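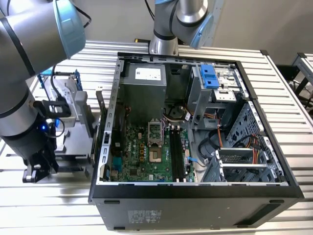

Desktop tower, side panel off, no processor in the socket.

Kemeys Mending Log

README, last updated Wednesday, February 19, 2020

Hello! If you've found your way here you probably like spreadsheets, or broken toasters, or both. This is the log from our mending evenings at Kemeys, typed up from the paper slips people fill in when they bring something through the door. There are 1,907 rows, one for each thing brought in, and I've typed nearly all of them myself with a mug of tea going cold beside me. Morfudd Jenkins did the first batch before I took over, which you'll notice from her lovely tidy capitals.

What's in the folder

log.csv is the main file and the one you want.
places.csv lists the halls and rooms we've used, with the short codes.
words.txt is my list of spellings and what I changed them to (I had no idea there were so many ways to write "hairdryer").
slip.pdf is a blank copy of the slip, in case you'd like to run your own evenings and pinch it. Please do!

The columns

slip: the number printed on the paper slip. There are gaps where slips got spoiled or used for shopping lists.
place: a short code, see places.csv.
item: what it is, in plain words. Lamp, kettle, zip, garden chair.
group: one of electrical, computer, clothes, furniture, toys, clocks, garden, other. Sewing machines go under electrical even when they're the hand-cranked sort, and I've had letters about it.
age: how old the owner thinks it is, in years. People guess, and they like a round number, so you'll see a great lump at 10. The oldest thing with an age is a mantel clock at 70. Blank means they didn't know or didn't fancy saying.
fault: the owner's own words, as near as I could read them. I've left these alone apart from taking out names. "Makes a noise like next door's dog" is a real entry and I'm keeping it.
result: mended, part mended, not mended, advice only, or took away for parts.
notes: whatever the mender scribbled at the bottom. Very patchy. Elis Lougher writes half a page about every radio, Mererid Craddock writes "done".

Things to watch out for

"Mended" means it was working when it left the table. We don't ring people up afterwards, so please don't use it to say how long repairs last. Somebody tried that with an earlier copy and got some very cheerful numbers.

The same object can turn up more than once. If a jacket came in for its zip in one month and its lining the next, it gets two slips and two rows, and there's nothing in the file to join them together. I'd love to fix this but I can't see how without asking for names, and I don't want to do that.

October always looks busy. That's the month we put leaflets through doors, and also when everyone gets their heaters out and finds they don't go. I wouldn't read much more into it.

Menders pick what they like doing, so the results say as much about us as about the things. Clocks did badly until Meirion Watkins started coming — you can see the exact slip where it changes! Anything with a glued case still does badly, whoever gets it.

Brand names are in the item column only when the owner wrote them down. Please don't make a league table out of them. I did one for fun and it mostly showed which kettles people round our way buy.

Checking

I took 100 slips out of the boxes at random and read them against the file. The mistakes were mostly in the age column, where my sevens and ones had got muddled. Those are put right now, but the rest of the boxes haven't had the same treatment, so if an age looks daft it may well be me.

Using it

Take it, chop it up, draw charts, use it in lessons. If you put it somewhere public, say it came from the Kemeys Mending Log and mention which update you had. If you find an error, send me the slip number and what you think it should say, and I'll dig out the paper.

Still to do

Morfudd Dafis has a carrier bag of slips from the Saturday mornings, which I haven't started on. The notes column needs a proper spell check too. And the group called "other" has a wheelbarrow in it that really ought to be under garden.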